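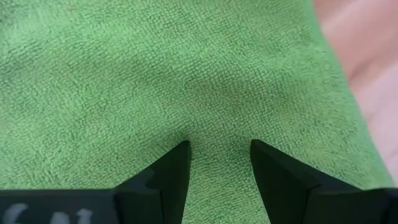
Mimo Players Club — game night group
Minutes, September meeting

Present: Gudrun Hovland (chair), Joar Solheim, Agnes Strömberg, Liv Bråten, Gunnel Sandberg (notes, sorry for the typing)
Start 7:10 pm, Joar in at 7:20

1. Last minutes
Fine. Agnes wants it noted she voted against the Harb evening, not for. Corrected.

2. Review of the month: Hurnero
Everyone played it, Liv didn't finish. Stuck on the lighthouse puzzle and gave up, says the hint button is useless. It repeats the goal back to you in different words.
Joar finished on hard. Likes the map, likes the sound, hates the saving. Only saves at camps and the camps are too far apart in the second half. Lost a whole evening to the swamp.
Gudrun thought the story was thin. Long argument about whether the brother was real. Left it there.
Agnes is writing it up for the page. Max one screen of text please, last one was a novel.
Scores to Agnes by message. So far two in, Gunnel's and Gudrun's.
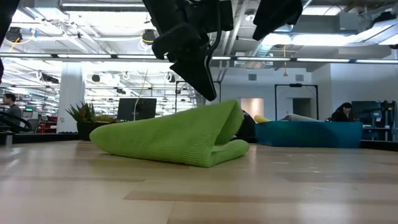
Green towel, folded, on the table.

3. Fall tournament
Game: Idico, version with the new boards. Vote 3 for, 1 against, Liv abstained.
Max 28 players. Over that we run out of controllers and time both.
Rounds 20 minutes, hard stop. Joar wanted no limit, pointed out to him that last year we got home at 1 am.
Ties — sudden death on the small board. Gudrun to write the rule down properly this time so we don't get the same fight at the semi final.
Own controllers OK if wired. Wireless no, pairing took forever.
Sign up sheet opens as soon as Liv has the form working.
Prizes: Gunnel to ask the shop. Nothing decided. Agnes has a spare copy of Hurnero, unopened, could be second prize.

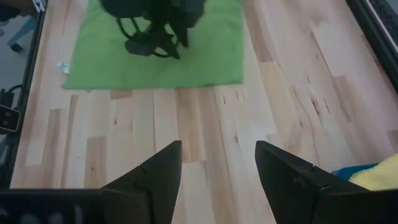 Tabletop and green cloth.

4. Loan shelf
Two games still out from spring. Joar has one of them, says he'll bring it. Other one is not on the list at all, Gunnel to go thru the old sheet.
Suggestion from Liv: loans max one month, then a reminder. Agreed.
Harb disc is scratched, skips in the intro but plays ok after. Keep it, put a note in the case.

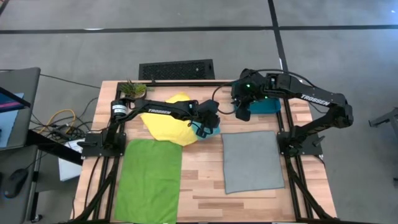 Also old handhelds in the drawer — batteries should come out before winter. Agnes will do it when she's in next.

5. Next game to review
Proposals: Harb again with the expansion (Joar), something short (everybody else). Liv to post a list of short ones, under four hours, we vote in the chat. If no result by the end of the week Gudrun picks.

6. Other
Key: Gudrun has it, Liv gets the spare.
Snacks were Agnes this time, Joar next.
Question about letting under 12s in at the tournament. Yes with a parent there, and they play in the same bracket. Gunnel not happy with same bracket, wants it up agian next time.

To do
Agnes: Hurnero writeup, batteries
Gudrun: tie rule
Liv: form, list of short games
Gunnel: shop, loan sheet
Joar: bring the game back. Snacks

Closed 8:45 pm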